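From: Vinzenz Ortner
To: toy-storage list
Subject: Re: Keep the cartons or flatten them?

Peninah Mfinanga wrote:

> We have 64 vehicles in the lending stock and the shelf is full.
> Most of the volume is cartons. Is there any reason to keep them
> once the toy is on the register? Akihiko says flatten everything.
> I would like a second opinion before Tuesday.
>
> Peninah

Peninah,

I would keep the carton for any toy that goes out by post and flatten the rest. Flattened cartons store well on edge in a magazine file. Score the glued seam with a dull knife first, or the printed layer tears away with the flap.

Before flattening, copy the barcode number into the register. The text columns on the side panel are worth a scan at 200 dpi, as they are often the only record of the part list. If you have the toy at hand, check it against the carton at the same time. I do this on a bed or a folded blanket. Small parts don't roll off, and the wheels don't mark anything.

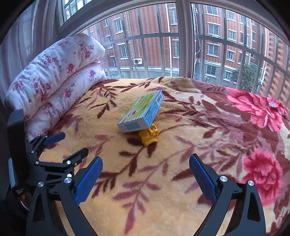 Box resting on the yellow toy vehicle, barcode side in view.

Do not store them in that position. A carton with one end raised on the toy carries its weight on a single edge, and the panel will crease within a few weeks. On the shelf the carton lies flat, with the toy inside or in a separate bag.

For bags I use the Tirnard zip type, 11 inches wide, with the register number on a card inside. Writing on the plastic rubs off. Nanami Kudo tried the Hoshino labels in July and reported that the adhesive let go on curved parts, so I would not put those on the toys.

Shelf space: my last batch of flattened cartons took up around a tenth of the original depth. I have not measured the larger sizes.

Vinzenz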